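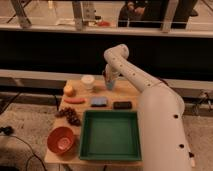 Wuvitthorpe Shared Workshop: Arm Project
Third progress report to the Uddin Fund
December

Where the money has gone

You asked for shorter reports with more arm in them and fewer remarks about the heating. We have done our best on both counts.

The grant was £1000. Most of it has gone on the arm's joints and the power supply, and the rest on cable, of which we now own a great deal. The table was already ours. There is £40 left, which we would like to keep for the wrist, for reasons that appear further down. Receipts are in the shared folder, including the one that went through the wash.

What the arm does now

At the last report the arm could wave. It can now reach the back of the table, bring its fingers down around a cup and lift it, which was the second of the milestones in our application. The blue cup is the current favourite. It is see-through enough that the camera sometimes took it for a bit of table, and we lost most of a month to that before somebody suggested changing the lighting. The lighting was changed. It took an evening.

The third milestone is sorting: the arm picks things off the table and puts them in the green tray or the red-orange bowl, according to a list. The list is kept deliberately dull. Food goes in the bowl, everything else goes in the tray. We work with a fixed set of things so that one week's results can be compared with the next, and they are laid out afresh before each run, with the tray and bowl at the front.

Results so far

We do 15 attempts per object per session and write down what happened, including when what happened was embarrassing.

The peach is easy. It is round, it stays put if you approach it slowly, and it has made us all feel cleverer than we are.

The sausage is fine lying across the table and poor if it lies pointing at the arm. The wrist has to turn further than it likes and gives up just short.

The sponge is good. Anything that squashes forgives a lot.

The black block is unreliable. It is flat and there is not much to get hold of, and it sits close in to the arm, where the elbow has to fold up tightly. We have moved the approach path twice.

The grapes remain the grapes. A bunch that spreads itself out has no obvious middle, and the software (we call it Gemby, after an early typing mistake that stuck) chooses a different middle each time. In the last session it got them to the bowl 3 times. We are not promising a date for the grapes.

Problems

The wrist motor is the weak part. It is a Medik, bought second-hand, and it runs well until it has been working for most of an evening, at which point it develops opinions. A replacement gear set is within the £40 if we collect it ourselves.

Cables on the carpet are still a nuisance. We said last time that they would be tidied, and they have been, several times. A proper cover strip is on the list for January.

The emergency stop now works from both sides of the bench. It previously worked from the side you were not standing on.

Next steps

Fit the new wrist gears and repeat the sausage tests in the awkward direction.

Try softer finger pads on the black block.

Run the full table from start to finish without a human hand going in. Our best attempt went well up to the grapes.

Write up the build notes so that another workshop could copy the arm without copying the first two months. A draft exists as far as the shoulder joint.

We are not asking for more money in this report. We would like to move the end date from January to March, and would be glad of a yes or no before we book the bench for the new year. You are welcome to come and see a session, any evening after seven. Bring a jumper.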